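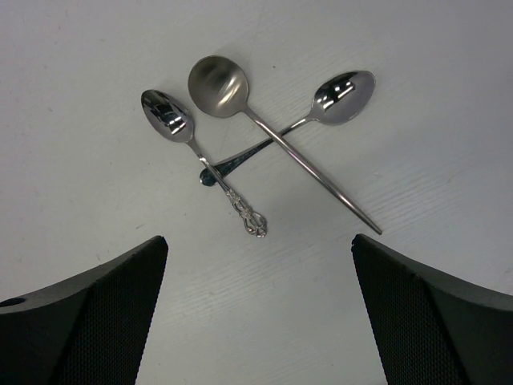
Davina MacLeish
@davinamacleish · June

My great-aunt left me 40 teaspoons and a letter about who in the family should not get any of them. So I've been learning about souvenir spoons. A thread, probably too long.

First thing: people used to go on vacation and come home with a spoon. You went to Skelness, you looked at the sea, you bought a teaspoon with SKELNESS on it. Then you hung it on a wall and never stirred anything with it again.

My aunt went to Skelness eleven times. She has eleven Skelness spoons. They are the same spoon.

The town had 300 people in it when she started going. I like to think she was holding up the gift shop by herself.

The Trornard one is the ugliest. It has a fish on the end and the fish looks like it just got a phone bill. Naturally this is the one two cousins are fighting over.

I looked up what they're worth. A dealer in Usuga told me he has 4,000 in his garage and asked, very politely, if I would like some.
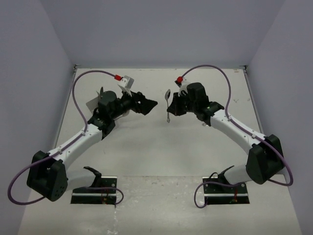 He did get excited about one of mine, from Skosley, because the name is spelled wrong. Skolsey. They sold it that way for a whole summer before somebody's mother pointed it out.

How excited? Six dollars. I said I'd think about it, like a person with options.

Polishing notes, for anyone who inherits the same problem: baking soda and foil in a hot dish, then a soft cloth. Don't do this to anything with enamel on it. Ask me about the Usuga lighthouse. It used to have a lighthouse.

The letter, by the way, runs to four pages and names my uncle Pete nine times. He has never shown any interest in spoons. He called last night to ask about the spoons.

Current plan is one per relative, drawn out of a hat, fish included. My sister says this will start a war. She also says she wants the fish.

Going to use one for my coffee tomorrow and see if I get struck down.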